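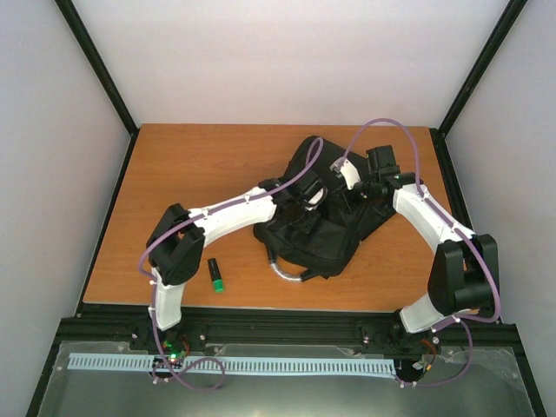 Malathi Joseph wants to know why we bother with soft bags at all when boxes already work, and whether the 2,307 demos were worth the wait. Fair questions. Short answers, I'm typing this between runs.

Boxes hold their shape. Bags don't, and that's most of what people would want moved around in a house. The old Jarkel policy did fine on rigid stuff and fell apart on cloth — it would pick a grasp point, commit, then close on air when the fabric had slumped somewhere else. So both arms now work on the same bag, and the policy re-picks its grasp points every few steps instead of once at the start. That's the whole trick, more or less. We call it Onine.

Numbers so far. 2,307 demos collected, all two-arm, all teleoperated. First model trained on 500 of them, second on the lot. 100 test trials each, bag dropped in a fresh heap every time. The small model failed 61. The full one failed 23. Most of the 23 are straps — one gripper gets hold of the strap, the other gets the body, and they pull agianst each other till the trial times out. Ghanem's idea is to label strap grasps seperately and retrain. Trying that next.

Things we don't know yet: does it carry over to bags it hasn't seen (no tests run), and does the re-picking help or is it just more data. Need to run the full set with re-picking switched off. Should have done that first, yes.

Fletwood has asked for the dataset. They can have it once the bad episodes are out, there's a chunk from March where the two arms' clocks had drifted. If you drove any of those sessions and kept notes, send them over please. Draft of the writeup is in the usual folder, plots still missing, comments welcome before 5 pm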